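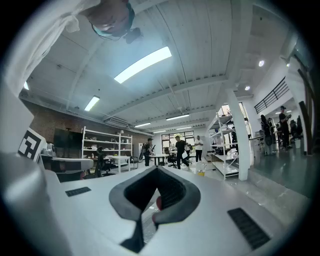 Chang-ho Kang eats lunch at his desk, which I know because I rang him during it, twice, and the second time he just kept chewing. "Go on, I can talk," he said. "I've got a bloke on Facebook telling me a bridge fell down, and I'm fairly sure it didn't."

He's been checking stuff like this for a living since he gave up subediting, and for the past while he's done it from a spare room in Geelong with a very loud heater. I'd been wanting to talk to him since November, when the Kurek bridge video was going around my own family's group chat. My aunt sent it. Then my cousin sent it back to her as if it were new! You might have seen it yourself: brown water, a long concrete span, a sort of groan, and then the middle of the thing drops into the river. The caption said it was the road bridge at Kurek, brought down that morning by flooding, with the council keeping it quiet.

I asked him where he starts with something like that, expecting a bit of wizardry. He laughed at me.

"I rang Kurek," he said. "There's a bakery near the bridge. I asked the woman if she could see it out the window and she said yes, love, there's a truck on it."

So that was the bridge sorted, more or less, before he'd finished his coffee. But he doesn't like to leave it there (and I wouldn't either, I'd want to know what I'd been looking at). A video of a bridge falling down is a video of some bridge falling down. He took stills from it, five or six, and ran them through a few reverse image searches. Most came back with the same flood post copied over and over. One, from near the end, took him to an old clip on a video site with 2254 views and a title in a language he doesn't read.

"That number stuck in my head," he told me. "The fake had been shared so many times you couldn't keep up with it, and the real one had 2254 views and one comment. And the comment was somebody asking what the music was."

The older clip was longer, with the sound left in, and the extra seconds at the front gave the game away. You can hear a countdown. There are people standing on the bank behind a rope, and one of them has a kid on his shoulders. It was a demolition. The bridge was at a place called Lidevska, it had been closed to traffic for two years, and there was a replacement already open a bit upstream. Whoever reposted it had chopped off the countdown and cropped the left side so you couldn't see the crowd.

I wanted to know how he could be certain it was Lidevska, given that plenty of people put the wrong title on a video. He'd wondered the same. He went looking for the engineering firm and found Boltetti, which had done the job and had a page about it on its website, with its own photos taken from the other bank. Same piers, same water tower on the hill. He emailed them on a Monday and had a reply before he'd gone to bed.

"Lovely people. They sent me a PDF with 70 pages about charges and drilling. I read 15 of them," he said. "I didn't need to read any of them, but they'd gone to the trouble."

I asked whether it bothers him, putting in a day and a half on something a phone call had already settled. There was a long pause with some heater in it.

"The phone call tells you it's wrong. People want to know what it is, though. If I say your video's false and leave it at that, you think, well, I saw it with my own eyes, mate. If I can show you the whole thing with the countdown on it, you can go and listen for yourself."

He's had it go the other way too, and he was pretty open about that. Early on he was asked about a photo of a hall in Ostano with its roof off, supposedly after a storm. He found a nearly identical picture from years before and was all set to call it old. Luckily his editor asked him to look again. Same hall, same roof, two different storms. "It'd come off twice! I had the draft written and everything. I still go a bit cold thinking about it."

These days he keeps a note of every match he's made too quickly, and he let me hear a couple of them, on the condition I didn't print them. One involves a goat.

Before he went I told him about my aunt, and asked what I should've said to her. He reckons a private message is better than correcting her in front of the cousins, and that I should send the long clip and leave the lecture out of it. I did that on the weekend. She wrote back that it was a shame about the bridge, and did I want any lemons.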